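Visit to the Sheehan shared workshop, Ravamstead

I went over to Ravamstead on 18th June for the open day at the Sheehan workshop. It sits behind the old Gresel depot and the sign is small, so I drove past it 2 times. Entry was free. The place has 37 members who split the rent, and most of the benches were in use.

The build I wanted to see was Pisesa, a pair of hand-held grippers that members have been putting together since December. You hold one in each hand and work with them on a table, and the recordings are meant to teach a robot arm later. Parts have come to $385 so far – cheaper than I expected. They want 4,000 recordings before they try any training.

The table was set up between black curtains, with a compartment box to work on.
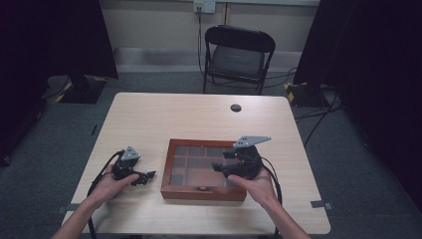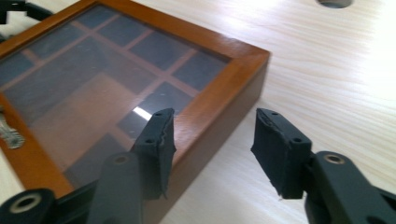
Views from the gripper cameras:
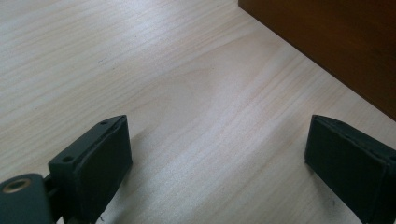
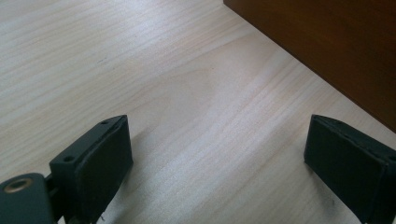
Trying it myself

I got a turn after lunch. The grippers are heavier in front than I had guessed, and my wrists were tired pretty fast. Closing the fingers is easy. Judging how far away they are takes practice, and I bumped the table more than once. The cables also need watching when you reach across.

I asked about plans for a wireless version. There are none for now, as the batteries would add weight.

Getting there

Parking is on the street and fills up by mid-morning. The coffee was fine. Bring cash for the parts shelf – they don't take cards, and I had to leave a nice set of bearings behind.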